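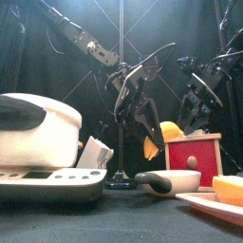
The bus to Drormont left at five in the morning and the boy was on it with one bag. His mother had packed the bag and then packed it again. In the side pocket were his boots, a sandwich, and the letter from the Drormont academy, which said three days, bring your own shin guards, no parents at the field.

He was seventeen and played left back for Horrocks, a club with one good field and one bad one. The coach there had played two seasons in the Drormont reserves a long time ago and still knew a man in the office. That was how the letter came.

The ride took most of the day. He ate the sandwich too early. When the road came down out of the hills he saw the floodlights first and then the river, and he put his jacket on though there was still an hour to go.

They gave him a bed in a room with a goalkeeper from Molter who talked in his sleep. They gave him a training shirt with the number 82 on it. There were 30 boys on trial and the numbers went by some system he never understood. On the first morning they ran, and on the first afternoon they ran again with a ball. A man in a gray coat stood on the far touchline and wrote in a notebook. The boy tried to play well when the man was looking and found that he played badly, so he stopped checking.

On the second day they played a match against the Vorkeo under-eighteens. Vorkeo had a winger who was faster than anyone he had ever marked. The first time, the winger went past him on the outside and crossed, and the ball was cleared. The second time it was the same, except the ball went in.

At halftime the assistant coach said, "Give him five yards."

"He'll cut inside."

"Then he's on his right foot. Have you seen his right foot?"

He had not. In the second half he gave the winger five yards and the winger cut inside and hit the ball over the fence. He did it again ten minutes later. After that he stayed wide and passed it back, and the boy had a quiet game. It finished 1-1.

The third day was talks. Each boy went into an office and came out again. Some came out and went straight to the phone in the hallway. When it was his turn, the man in the gray coat was behind the desk without the coat.

"You were slow in the first half," the man said.

"Yes."

"You fixed it."

"The coach told me how."

The man wrote that down, or wrote something. He said they had one place for a left back and would call the club by the end of October. He asked how far it was to Horrocks.

"385 miles."

"Long way to come on a bus."

"It's the same going back," the boy said.

The goalkeeper from Molter was sitting on his bed with his gloves still on. They walked to the station together and bought fries, and the goalkeeper's bus came first.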